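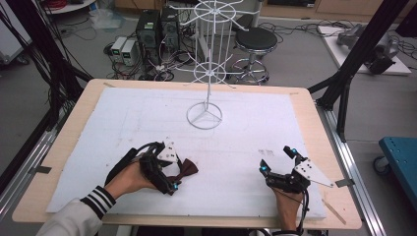 Bow ties back on the table at Stedthorpe as grippers get their pads checked

By Harriet Kasprzak

Stedthorpe. The hand-held gripper bench at Terneo is running again after a morning of maintenance, and the first job on it is the fiddly one – bow ties and the white wire rack they hang on.

Two grippers, one for each hand, cabled back to the computers on the floor. Operator holds the tie in one, keeps the other free for steadying the rack. Simple enough on paper. The trouble was slipping. Cloth was creeping out of the left gripper whenever the wearer turned a wrist, and the log had 67 dropped ties against it before Dwayne Brannigan called a stop.

Brannigan looks after the bench. His list for the morning was short: finger pads, cable ties, joint play, then the table itself.

Pads first. They are black and a bit fuzzy, and they pick up lint off the fabric, so they get brushed downwards and never wiped with anything damp. If the pile has gone shiny the pad comes off and a fresh one goes on. The fingers then have to close square.

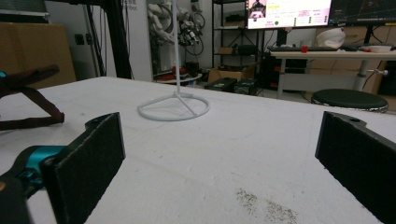
He does that part by eye, down low at table height, opening and closing until both pads meet along the full length. "If they touch at the bottom first you'll lose the cloth every time," he said. "Takes a minute to see it. People skip it."

Cables next. Thin ones along the arms, held with white cable ties, and these want to be snug but not tight or the wire chafes at the bend. Aroha Paewai, who does the wearing most days, asked for more slack at the wrist and got it. She says the left one pulls less now.

Last job was the rack. It has to stand in the same spot each time, so Brannigan marks the place before anybody picks up a gripper. Then a few trial grabs with whatever tie is nearest the top of the box.

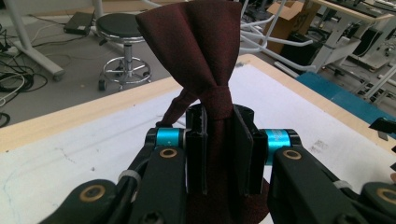
Dark burgundy cloth held between the finger pads. Photo: Clyde Dvorak

The pads are logged by grabs, and the next check is due at 3555 unless the slipping comes back befroe then. Spares come from Fitzsimmons in Ultotville, three pairs on the shelf at the moment.

Sessions carry on until Saturday lunchtime.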